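Firnby office hub switches to reusable desk cloths

The shared office hub at Firnby has stopped buying paper towels for its desks and now issues square cloths, washed and reused, according to a notice sent to tenants in May. The change covers every bench on both floors, including the rooms let by the hour.

Bawa, the firm that runs the building, tested the cloths over the winter at 7 desks before ordering a full set. The order came to 1,299 cloths, supplied by Humitgate and delivered to the hub from its depot in Dallthorpe. Spare stock is held in the ground-floor supply room.

Under the new routine, each desk gets a clean cloth at the start of the day. Users fold it in quarters, wipe the top from the back edge toward the front, then refold it to bring out a dry face. Used cloths go into a bin by the stairs and are washed overnight at 60 degrees without fabric softener, which leaves a film that cuts absorbency. 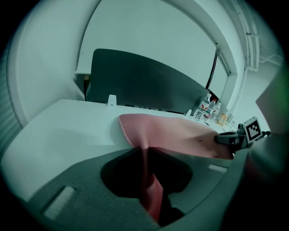
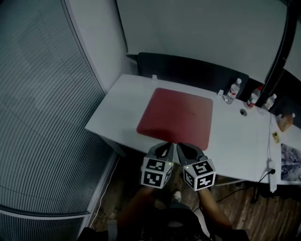 White desktops were the main reason for the switch. Bawa said paper towels left lint on the surface, most of it along the back edge where the desk meets the partition. Cable openings were a second problem - wet scraps of paper collected under the covers and had to be picked out by hand.

Drinks may stay on the desks, but the notice asks that bottles be capped and kept to one side while the top is being wiped. Power strips are to be cleaned with a dry cloth only, and only after they have been unplugged at the wall.

The hub used 573 rolls of paper towel last year. Bawa expects the cloths to cost more in the first year, mainly because of the laundry contract, and less after that. Each cloth is rated for 200 washes and will be pulled from use earlier if the hem opens or the fabric thins.

Paper towels will still be stocked in the kitchens and restrooms. Tenants who want extra cloths can ask at the front desk before 10 a.m. A second order of 2,000 is planned if the hub's new wing opens on schedule.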